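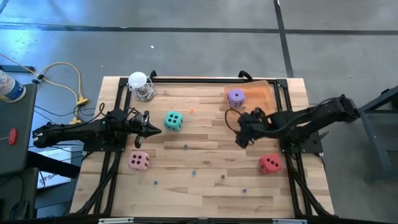
Plavdale, Aug 2, 2023

The workshop in Plavdale will buy a second table with two robot arms before the end of the year. The plan was approved after a review of the equipment budget, which had been waiting since May.

Osian Jarman, who prepared the plan, asked for a table of the same kind as the one in use now, with an arm on each side of a wooden top. "We know how this one behaves and we know which parts wear out," he said. "If we buy a different model, we must also buy different spare parts."

Two suppliers sent offers. Hughes gave the lower price for the arms but could not promise a delivery date. Dedik offered delivery in 30 days and will include one set of gripper fingers. The workshop chose Dedik for the arms and will order the metal frame separately from Fliltovlow.

The small items are also in the budget this time. Foam dice, colored beads and shallow trays were paid from the general office money until now, and it was difficult to follow the cost. They now have their own line of 1,633 dollars for the year, together with cables and lamps. Another 1,000 dollars is kept for repairs.

The tabletop caused the longest discussion. Jarman had proposed a plain gray board, which is cheaper. The people who work with the wrist cameras preferred wood — they want the new recordings to look similar to the old ones. In the end, the following points were agreed:

- The new top will be of joined wooden staves. Knots, dark streaks and differences in color between the staves are accepted, and no extra will be paid for a selected surface.
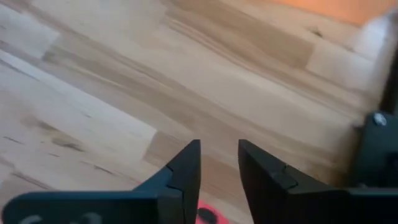 - Each arm will have a spare pair of fingers in the cabinet from the first day.
- The cables will be fixed to the frame before any work begins at the new table.

The order for the frame goes out first. The place for the second table is not decided yet, and Jarman will measure the floor again when Fliltovlow confirms the outer size of the frame.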